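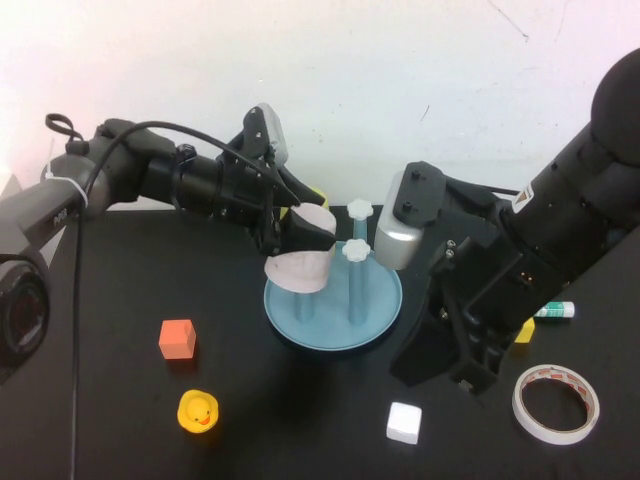
Grotia Cup Stand, Light Blue

Item 435 | Kitchen > Drying and Storage > Cup and Mug Stands

The Grotia is a round countertop stand for cups. It has a flat base with a raised rim, upright posts to hang your cups on, and white flower-shaped knobs on top. We've carried cup stands for years, and this is the one that keeps getting picked up and turned over in the shop. The blue is soft and a little powdery, and it looks lovely next to pale pink, cream or plain white cups — though I've grown very fond of it with a set of mustard yellow ones too!

How it works

Rinse a cup, turn it over, and lower it onto a post. The knob sits up inside the cup and the rim hangs clear of the base, so air can get in underneath. Drips collect inside the raised rim, and when there's enough in there to bother you, lift the stand off the counter and tip it into the sink. Take the cups off first. (Ratree Boonyarit, who writes our care cards, wanted that sentence in bold. We've settled for giving it a line of its own.)

The posts aren't all the same height, and that's a real help when you load it up. Put your bigger cup on the taller post and the smaller ones lower down, and they overlap without knocking together. If you're hanging mugs with handles, turn the handles outward. They're easier to grab that way, and you'll fit them closer in.

What fits

Everyday plastic tumblers, children's cups, tooth mugs and most ordinary coffee mugs all do well. Light cups are where the Grotia really shines, because they tend to skid around on a flat drying rack and end up on their sides in a puddle.

Less suited: very narrow glasses (champagne flutes, some shot glasses), anything with a stem, and tall insulated travel cups, which are top heavy once they're upside down. Wide soup mugs will hang, but you'll probably only get two on at once. Try your widest cup first and work from there.

If your cups are very thin china, go gently as you lower them. The knobs are smooth, but a knob is still a hard thing to bump a teacup against.

Where people use it

Mostly beside the sink, as you'd expect. It also does well in a bathroom for rinsing cups, and Gunvor Solheim at our Sindska shop keeps hers on the breakfast table with the juice cups already hanging, so the kids can help themselves. I've started doing the same on weekends and I like it a lot. A round base tucks into a corner better than a long rack does, and you can turn the whole thing to reach the cup at the back.

Set it on a flat, dry surface. On a very slick counter, a folded dishcloth or a thin silicone mat underneath will keep it from sliding when you pull a cup off one-handed.

Loading and balance

Start with the post farthest from you and work forward. If you only have a couple of cups to hang, put them on opposite sides. It's a light stand and it likes an even load. Please don't carry it around full — it's tempting, I know, but cups swing.

Care

Wash by hand in warm water with ordinary dish soap. A soft bottle brush gets in between the posts, and an old toothbrush is perfect for the petals of the knobs and the inside edge of the rim, where hard water likes to leave a chalky line. For that line, wipe with a cloth dampened with white vinegar, leave it a few minutes and rinse well. Skip scouring pads and powder cleaners, as they'll dull the color.

Don't put it in the dishwasher, and keep it away from the stove top.

Coffee and tea drips wipe off easily if you catch them the same day. Tomato juice is more stubborn. Soak the base in soapy water for an hour before you start rubbing.

From customers

"Bought it for my daughter's cups and now mine are on it as well. The flowers are very cheerful first thing in the morning." Styliani Fragkou

"Good stand. I'd like a bigger one for our office kitchen, where we have far too many mugs. The rim catches more water than I thought it would." Wálter Zapata

A larger version does come up a lot. We don't have one at the moment, but two of these side by side take up less room than you'd think.

Ordering

Sold singly. Cups are not included. The stand ships assembled, wrapped in paper and packed in a plain carton. Keep the carton until you've checked the knobs and posts, and if something has come loose or cracked on the way, send us a photo and we'll replace the stand.

Unused stands can come back to either shop, Sindska or Grundham, with the receipt. For returns by mail, write to Gunvor Rønning at the Grundham counter first so she can send you a label.

In stock at Grundham: 174
In stock at Sindska: 2 (more expected in April)

Goes well with: bottle brush with long handle, silicone counter mat, stacking juice cups in pale pink

Page updated 30 October 2024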